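27 de março de 2019

Querido diário, hoje acordei antes do despertador, com a cabeça já na horta, e fiquei um bom bocado à janela a ver se a chuva abrandava (não abrandou, claro!). A A-yeong ligou logo cedo a perguntar pelos tomateiros, que só vão para a terra em abril, e acabámos a falar da mãe dela, das saudades e do preço do adubo.
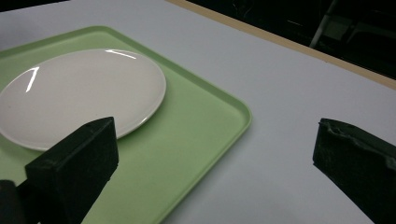 O prato branco no tabuleiro verde.

À tarde escrevi finalmente ao Bheki, uma carta a sério, de quatro páginas, porque ele merece mais do que recados apressados. Contei-lhe das favas em flor, do muro que continua torto e da minha vontade de o ver por cá.
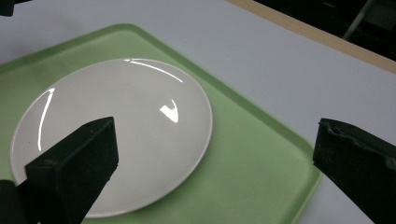

As sementes da Mwanahawa chegaram no correio, 23 saquinhos, todos com a letra miudinha dela, e que alegria foi abri-los! Tenho manjericão, coentros e uma abóbora de que nunca ouvi falar. Gosto tanto daquele verde clarinho do tabuleiro, com o prato branco em cima, que me apetece pintar da mesma cor a porta do barracão. Amanhã pergunto ao Tshepo se ainda tem tinta.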